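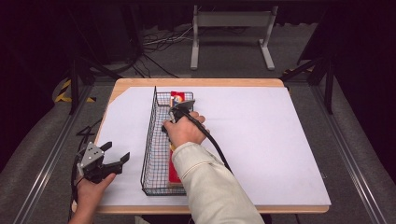 Tutstead stellt Platzpflege um: Hybridwicket ersetzt drei Naturbahnen

Der Cricketclub Tutstead wird die kommende Saison mit einem veränderten Square beginnen. Drei der bisherigen Naturbahnen werden durch Hybridbahnen ersetzt, bei denen ein Kunstfaseranteil in die gewachsene Grasnarbe eingenäht wird. Die Arbeiten beginnen im August, unmittelbar nach dem letzten Heimspiel der ersten Mannschaft, und werden von der Firma Plitirgate ausgeführt.

Der Square umfasst derzeit 11 Bahnen. Die beiden äußeren auf der Pavillonseite sowie die Bahn am gegenüberliegenden Rand gelten seit mehreren Spielzeiten als problematisch. Nach Angaben des Clubs war das Aufsprungverhalten dort zuletzt so uneinheitlich, dass die Bahnen nur noch für Jugendspiele und das Training freigegeben wurden. Im vergangenen Sommer kam es auf der äußersten Bahn zu einem Spielabbruch, nachdem mehrere Bälle von derselben Länge deutlich unterschiedlich hoch abgesprungen waren. Die Schiedsrichter bewerteten die Bahn als ungeeignet, der Ligaverband Entili schloss sich dieser Bewertung an und wertete die Partie ohne Ergebnis.

Die neuen Bahnen werden nach dem Nähverfahren hergestellt. Eine Maschine bringt die Fasern in einem festen Raster senkrecht in den Boden ein, die Lehmschicht bleibt dabei erhalten. Der Kunstfaseranteil an der Oberfläche liegt unter dem Grenzwert, den Entili für Ligaspiele festgelegt hat. Damit dürfen die Bahnen auch für Begegnungen der ersten Mannschaft genutzt werden. Vollständig künstliche Bahnen sind in den beiden oberen Spielklassen weiterhin nicht zugelassen.

Der Club erwartet vor allem eine höhere Belastbarkeit. Eine Naturbahn auf dem Gelände wird nach einem Ligaspiel in der Regel aus der Nutzung genommen, nachgesät und erst nach einigen Wochen wieder gewalzt. Bei Hybridbahnen verkürzt sich diese Pause, da die Fasern die Fußspuren der Bowler und den Abrieb am Schlagmal begrenzen. Der Spielplan für die neue Saison sieht 64 Heimspiele aller Altersklassen vor. Mit dem bisherigen Bestand wäre ein Teil davon auf Ausweichplätze verlegt worden.

Unverändert bleibt der Aufwand für Walzen und Bewässerung. Auch Hybridbahnen müssen vor dem Spiel verdichtet und auf die vorgegebene Feuchte gebracht werden. Gemäht wird mit derselben Schnitthöhe wie auf den Naturbahnen. Beim Vertikutieren ist dagegen eine geringere Arbeitstiefe einzustellen, damit die eingenähten Fasern nicht herausgezogen werden. Das vorhandene Gerät lässt sich entsprechend justieren, eine Neuanschaffung ist nicht vorgesehen.

Für die Spieler dürften die Unterschiede vor allem in den letzten Spielabschnitten spürbar werden. Spinbowler profitieren auf Naturbahnen von der zunehmend aufgerauten Oberfläche, ein Effekt, der auf Hybridbahnen schwächer ausfällt. Das Tempo der Bahn bleibt dafür länger konstant. In der Mannschaftsführung wird deshalb erwogen, die Hybridbahnen überwiegend für Spiele mit begrenzter Overzahl zu verwenden und die mehrtägigen Begegnungen weiter auf den mittleren Naturbahnen auszutragen. Festgelegt ist das noch nicht.

Parallel dazu wird die Messung der Platzqualität neu geregelt. Entili verlangt ab der kommenden Saison von allen Clubs der beiden oberen Klassen ein Protokoll über Härte, Feuchte und Aufsprunghöhe jeder genutzten Bahn. Erfasst werden die Werte am Vorabend und am Spieltag um 9 Uhr. Die Software dafür liefert Telto, die Eingabe erfolgt über ein mobiles Formular am Spielfeldrand. In der Testphase wurden auf den Plätzen der Liga bereits 1.832 Einzelmessungen aufgezeichnet. 116 davon lagen außerhalb des zulässigen Bereichs — überwiegend wegen zu hoher Restfeuchte nach Regenunterbrechungen.

Ein Verstoß gegen die Protokollpflicht soll zunächst mit einer Verwarnung geahndet werden, im Wiederholungsfall droht der Verlust des Heimrechts für ein Spiel. Mehrere kleinere Clubs haben um eine Übergangsfrist gebeten. Der Verband will darüber vor der Veröffentlichung des endgültigen Spielplans entscheiden.

In Tutstead bleibt der Square während der Bauarbeiten vollständig gesperrt. Das Training der Jugendmannschaften findet auf den Kunststoffbahnen in den Netzen statt, das Outfield kann für Feldübungen genutzt werden, soweit die Zufahrt für die Maschinen frei bleibt. Die Abnahme der neuen Bahnen durch Entili erfolgt im Frühjahr — vorgesehen sind zwei Testspiele der zweiten Mannschaft.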